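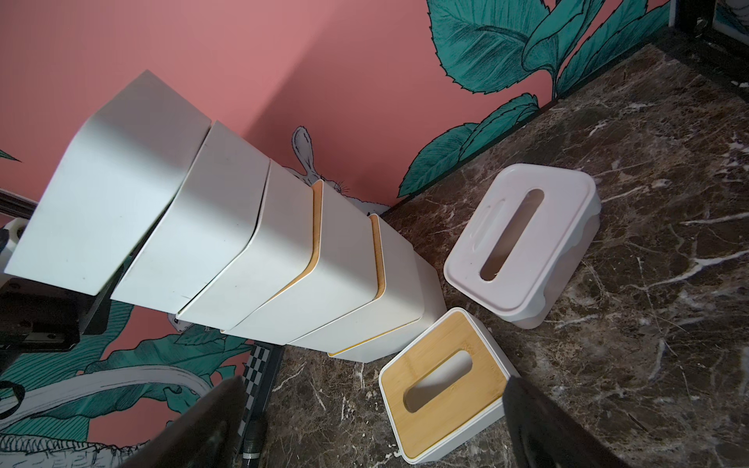 Guest house room and common area inspection, Niltora House, Parville. This sheet covers the ground floor, the two upper floors and the linen store, and goes with the fire log kept at the front desk. Work through it in order and write a comment wherever the answer is anything other than yes. Small supplies are checked as well as the building: the white tissue boxes with the wooden lids, lined up on the dark brown marble, go on the room supplies line in section 5, and a lid with a split or rough edge is marked as a fault in the same way as a chipped glass.

Inspected by: Siu-ming Yip
Checked by: Szu-yu Lo
Date: 19 September 2026
Previous inspection: June

Marks used: Y = satisfactory. N = not satisfactory, action needed. P = partly. N/A = does not apply.

1. Entrance, hall and stairs

1.1 Front door opens fully and closes on its own. Y
1.2 Door can be opened from inside without a key. Y
1.3 Entrance mat flat, edges not curling. N
Comment: Left corner lifts when the door swings over it. Taped down for now. Replace with the recessed type if the budget allows, otherwise a heavier mat of the same size.
1.4 Hall lighting working, including the lamp over the key cabinet. Y
1.5 Handrails firm on both flights. P
Comment: Lower flight is fine. Upper flight has movement at the second bracket from the top. Screw is turning in the plaster and needs a longer fixing into the stud.
1.6 Stair nosings secure. Y
1.7 Stairs clear of luggage, parcels and cleaning equipment. N
Comment: Vacuum cleaner left on the half landing at the time of the check. Moved. Staff reminded. Same comment was made in June.
1.8 Emergency lighting tested by key switch. Y

2. Fire precautions

2.1 Alarm panel shows normal, no faults. Y
2.2 Weekly call point test written in the log. P
Comment: Two weeks have no entry. The test may have been done and not written down, but without an entry it counts as missed.
2.3 Extinguishers in place, pins and tags intact. Y
2.4 Fire blanket in the kitchen within reach and not behind anything. Y
2.5 Bedroom doors close fully against the frame from any position. P
Comment: Room 12 stops short of the latch. Closer needs adjusting. Do this before the room is next let.
2.6 Smoke seals not painted over or missing. Y
2.7 Escape plan on the back of every bedroom door. Y
Comment: Rooms on the top floor still carry the old plan with the side gate marked as it was before the wall was moved. The route is the same but the drawing should be updated.
2.8 Rear exit clear to the gate. Y

3. Kitchen and breakfast room

3.1 Fridge temperature recorded morning and evening. Y
3.2 Freezer door seal clean and complete. Y
3.3 Worktops free of cracks. Y
3.4 Probe thermometer working, wipes beside it. Y
3.5 Toaster and kettle leads undamaged. P
Comment: Outer sheath on the Ganard kettle is nicked near the plug. Taken out of use and labelled. Do not tape it and put it back.
3.6 Allergen folder up to date. N
Comment: Porridge oats changed supplier and the sheet has not been changed to match. Szu-yu Lo to ask for the new sheet and replace the old one. Until then, guests who ask are to be shown the packet.
3.7 Chairs steady, no loose backs. Y
3.8 High chair straps complete and buckle locks. Y
3.9 Floor dry and free of grease by the dishwasher. Y

4. Bathrooms

4.1 Hot water at basin checked with thermometer. Y
4.2 Unused outlets run weekly and recorded. Y
4.3 Shower heads descaled within the quarter. P
Comment: Top floor done. First floor booked in with the next deep clean.
4.4 Grab rails firm. Y
4.5 Non-slip mats clean underneath. N
Comment: Mould on the suckers in two rooms. Throw away and replace. Washing does not shift it.
4.6 Extractor fans running, covers free of fluff. Y
4.7 Sealant round bath and shower tray sound. P
Comment: Gap at the tap end of the bath in the family room. Water could get behind the panel. Rake out and reseal with the bath filled.
4.8 Light pull cords clean, toggle attached. Y

5. Bedrooms and room supplies

5.1 Bed frames tight, no exposed staples or slats out of place. Y
5.2 Window restrictors fitted and holding above ground floor. Y
Comment: Tried each one by hand. All held.
5.3 Blind cords on cleats, out of reach of a child. P
Comment: Cleat fitted but not used in the family room. Add to the turnaround card so it is checked each time.
5.4 Bedside lamps, plugs and shades sound. Y
5.5 Hairdryers tested, labels in date. Y
5.6 Wardrobes fixed to the wall. Y
5.7 Glasses, cups and trays free of chips. N
Comment: Three cups thrown away. Anyone making up a room can throw a chipped cup away without asking.
5.8 Tissue boxes clean, lids sitting properly, no splinters. Y
Comment: Wipe lids with a barely damp cloth only. No bathroom spray, which marks the wood.
5.9 Carpet edges and door bars flat. Y

6. Linen store and cleaning cupboard

6.1 Cupboard locked when not in use. Y
6.2 All bottles labelled, no decanting into drinks bottles. Y
6.3 Data sheets present for each product. P
Comment: Rana descaler has no sheet in the folder. Print one and file it.
6.4 Acid and bleach products on separate shelves. Y
6.5 Gloves and eye protection available. Y
Comment: Small gloves nearly used up, large gloves plentiful. Order small.
6.6 Step stool feet in place, no wobble. Y
6.7 Heavy linen stored between knee and shoulder height. N
Comment: Winter duvets have gone back on the top shelf. Bring down and put the spare pillows up there instead.
6.8 Tumble dryer filter cleaned after each load. Y
6.9 Space behind dryer free of lint. P
Comment: Light build-up. Pull the machine out and vacuum. Two people for this job.

Actions arising

Before next letting: door closer in room 12.
Within the week: upper handrail bracket, bath mats, bath sealant, allergen sheet.
Within the month: entrance mat, top floor escape plans, dryer clearance, replacement kettle. Spending limit for this list is £384, not including the handrail, which comes out of the repairs account.

Items marked N in two inspections running are to be raised at the staff meeting. On this sheet that applies to 1.7 only.

Signed copy kept in the office with the fire log.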